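3. Materials and Methods

3.1 Collection sites

Discarded office computers were obtained from two municipal collection points. The first, at Skernell, takes equipment from schools, clinics and town offices. The second, at Dullwood, takes mostly household equipment but also receives pallets from small businesses that are closing or moving. Both sites store incoming units under a roof, on concrete, and neither had carried out any sorting by age or condition before our visits. Monitors, printers and laptops were left out of the study. Laptops in particular were excluded because their batteries are removed at the gate at Dullwood but not at Skernell, and the two streams could not be compared on equal terms.

In all, 2871 desktop units entered the study. Units with crushed cases, standing water or signs of fire were set aside by site staff and do not appear in any of the tables. Of the units retained, 2205 could be matched to a release year from the case label or the board marking. The remainder were used for the mass measurements only.

3.2 Intake and recording

Each unit was given a paper tag with a running number and weighed with its side panel on. The panel was then removed and the contents were recorded on a one-page form. The form covers the power supply, drives, expansion cards, processor, memory and any loose parts found in the bottom of the case. Recorders were asked to write down what was in the case at that moment and to leave the column for probable original equipment blank. An earlier version of the form had combined these two columns, and in the pilot run at Skernell this led to entries that could not be interpreted later.

Dust was not removed before weighing. We tested the effect of this on a small group of units and found that it was below the resolution of the platform scale. The scale was checked against a reference mass each morning and again after the midday break.

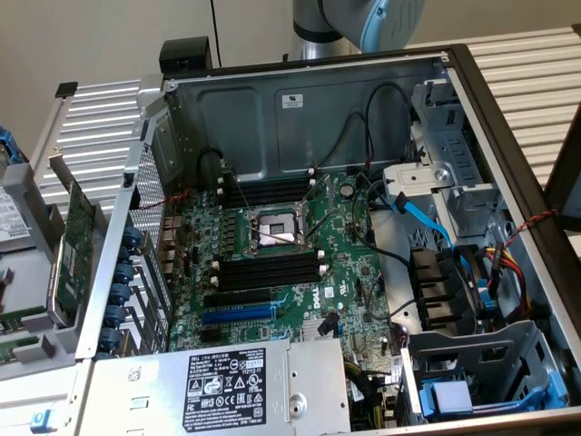
Figure 2. Interior of an open desktop chassis, with the motherboard in place.

Losses of valuable parts before formal collection are a known difficulty in studies of this type. Parts that are small, easy to remove and easy to sell tend to leave the stream early, and the mass of metal that reaches the smelter then falls short of what sales records would predict. Memory is the clearest case. A board such as the one in Figure 2, where both banks of slots are empty, was entered on the form as "memory absent" no matter how many modules the model is normally sold with. Processors were handled in the same way: a socket was recorded as occupied or open, and no assumption was made about who had opened it or when. Boards were not scored for damage at this stage.

3.3 Dismantling and fractions

After recording, units were moved to the Sibiya workshop for manual dismantling. Parts were separated into steel, aluminum, copper wire, circuit boards, plastics and a residual fraction. Fans and power supplies were weighed whole and then opened. Screws were collected with a magnet and added to the steel fraction. Adhesive labels were left on the surface they were attached to, which adds a small and unmeasured amount of paper to the steel and plastic figures.

Circuit boards were divided into main boards and all others. A subsample of main boards, drawn by tag number, was sent to Vestholm for shredding and assay. Heat sinks and clamps were taken off before shipment. Results are given per kilogram of board as shipped.

3.4 Treatment of missing parts

Two estimates of recoverable metal were prepared. The lower estimate uses only the parts present at intake. The upper estimate adds a standard set of parts for the release year wherever the form shows a part as absent, and it was therefore limited to the units with a known year. Complete assay data from the matching board class were available for 1461 of these. For the others we used the mean of the nearest class by year. The difference between the two estimates is reported in Section 4 as the pre-collection loss, separately for Skernell and Dullwood.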